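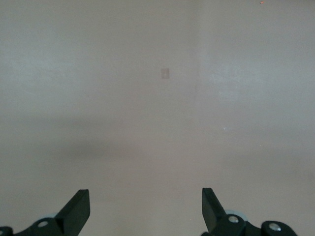

February 12, 2020

So I have been thinking about walls. Specifically, I've been thinking about the grayish-beige one in the back room, which I have now lived with since August and which I still can't decide if I like. It's the color of oatmeal when you forget to put anything in it. Some mornings I come in with my coffee and think, oh, that's calm, that's lovely, well done me. Then the sun goes behind a cloud and I'm standing in a dentist's hallway.

Long-time readers (hi, Mom) will remember the room used to be dark green. We inherited the green from the people before us when we moved to Drandemdale, and it was the sort of green that ate light bulbs. Dušan liked it. Dušan Stan likes anything he doesn't have to repaint, and I married him anyway! It took three coats to bury it, plus primer, plus one argument about whether the primer counted as a coat.

The paint came from Stojanovska, the little shop over on the Erkport road, and the chip just said 2211 on the back. No name. I sort of love that. Everywhere else I looked, the beiges were all called things like Whispering Dune, and I couldn't face telling people I had a Whispering Dune room. The man at the counter mixed it while I waited and told me it would go pinker in the evening, and I nodded like I knew what that meant. He was right, though. Down low it gets quite pink and warm, and up top it stays gray, and if you put a lamp in the wrong spot you get a big soft shadow lying across the middle of everything like a sleeping dog.

What I really want to talk about is the light switch.

When we painted, I took the old switch plate off, and it was this yellowed thing with green paint all around the rim from somebody's lazy afternoon decades ago. I was going to put a bright white one up. I had it in my hand! But I held it against the new paint and it looked like a tooth. So I went down a rabbit hole. Did you know how many switch plates there are? You can get brass ones, and ceramic ones with lemons on them, and a hand-forged iron one that cost more than my boots. Casilance had 7 pages of them. I was up past midnight reading reviews by people with very strong feelings about screws.

In the end I went with a plain pale tan-pink, just a hair lighter than the wall. Regular up-and-down toggle, nothing fancy. You barely see it. My friend Halima Ibrahim came by for lunch and stood in the dark patting the wall for a good minute, because she couldn't find it, and then informed me that I had bought camouflage. She's in favor of the lemons.

I stand by it. I think if a wall is going to be bare, then let it be bare, and don't stick one shiny white rectangle on it for your eye to trip over. This one sits there all by itself with paint on every side and it doesn't ask for anything.

Now, the bare part is where we've been stuck. Everyone who visits asks what's going up there. Dušan wants a shelf. I want one big picture, or maybe a textile (I have my grandmother's tablecloth, which is too nice for spaghetti). The trouble is the switch is more or less right where the bottom corner of any decent-sized frame wants to go. I've tried it with newspaper and tape. If I go above the switch, the picture is for giraffes. If I go left, it looks like I was avoiding the switch. So far the winning option is nothing, and we've been doing nothing for months now.

The part I'm less proud of is over to the right of the switch, where the shade changes. In some light it goes brighter and kind of mottled over there, and it makes me want to get the roller back out. Dušan says it's just how the light lands. I say it's where I ran low on paint and started stretching it. I have about a third of a can left in the basement, and I'm scared to touch it up in case the patch comes out a different beige and then I have to do the whole room again. Has anyone tried this with paint that's been sitting for half a year? Do you stir it and hope? Do you strain it through pantyhose, like my aunt used to?

Tell me in the comments. Also tell me shelf, picture or tablecloth, and please be kind about it, he does read these.

Next time I'll get back to the bread thing, I promise. The starter is alive and smells like nail polish, so I have some questions about that too.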